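Interview: Zinhle Khumalo on a new season of club racing at Dikstead

The Dikstead circuit will open its national 300 class to privately entered riders when the season begins in March. Zinhle Khumalo, who was appointed race director of the Treneo Cup last year, spoke to us about the revised rules, the tyre allocation and the prospects of the younger riders.

Ms Khumalo raced 125 machines for six seasons before moving into officiating. She takes the view that the lower classes had become too costly for families. "A rider finishing tenth was spending almost the same as the rider who won," she said. "We looked at the entry lists over four years and the small teams were leaving one after another."

Under the new rules, each rider may register one engine for every three rounds, and it will be sealed at scrutineering. Suspension internals remain free, but the fork itself must be the one supplied with the motorcycle. Ms Khumalo expects some objections from the established teams. "They have been consulted twice. Some of their suggestions are in the final text, and some are not."

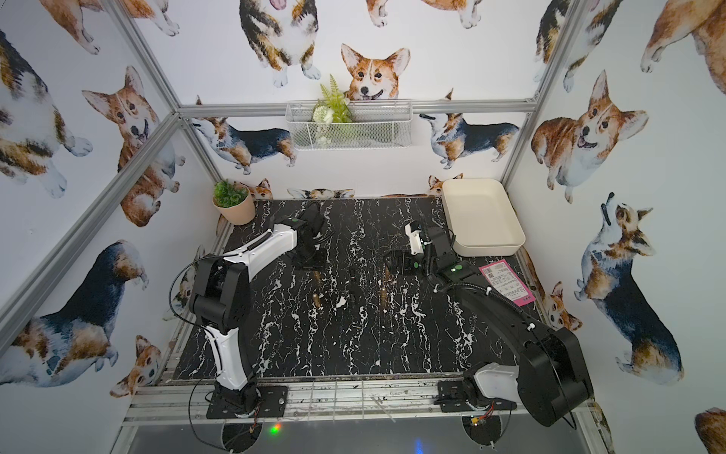
Marble-patterned tabletop and corgi wallpaper.

The grid will be limited to 40 riders, with qualifying split into two groups. Last season's final round at Melgate was stopped twice after incidents at the first corner, and the organisers have since moved the start line back towards the pit exit. Bongani Swanepoel, the clerk of the course, walked the new layout with the riders' representative, Shireen Ntuli, who asked for a wider painted run-off at turn four. That work is due to be finished before the first test.

On the championship itself, Ms Khumalo was careful not to name a favourite. Ruan Ndlovu took last year's title with 238 points and has confirmed that he will defend it with the Choo team. "Ruan is very complete for his age," she said. "He does not lose his head in the wet. But Yolandi Chauke won three of the last five races, and I would expect her to start where she left off."
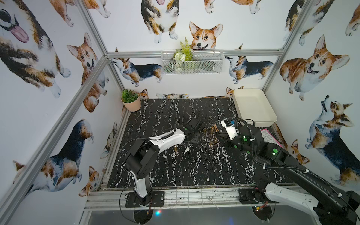 Will riders be able to change tyres between the two races of a weekend?
Each rider will receive two sets for the weekend, marked by the officials on the first morning, and may fit either set for either race. Wet tyres are not counted.

The question of penalties took up a good part of our conversation. Track limits will now be judged by the marshals' posts alone, and a rider will receive one warning before a long-lap penalty is given. Ms Khumalo said that appeals must be lodged within half an hour of the provisional result. "Last year we had a podium changed on the Tuesday – that is not fair on anyone, least of all the rider who has to send a trophy back."
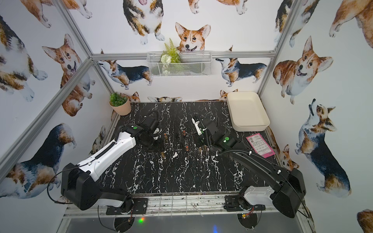
She also wishes to see the stewards explain their decisions in writing. "A young rider who reads why a penalty was given will learn something from it. At present they hear it third-hand in the paddock, and by then it has usually grown."

Entries for the opening round close two weeks before the event. Riders new to the class must attend the Friday briefing and show a valid national licence at signing-on.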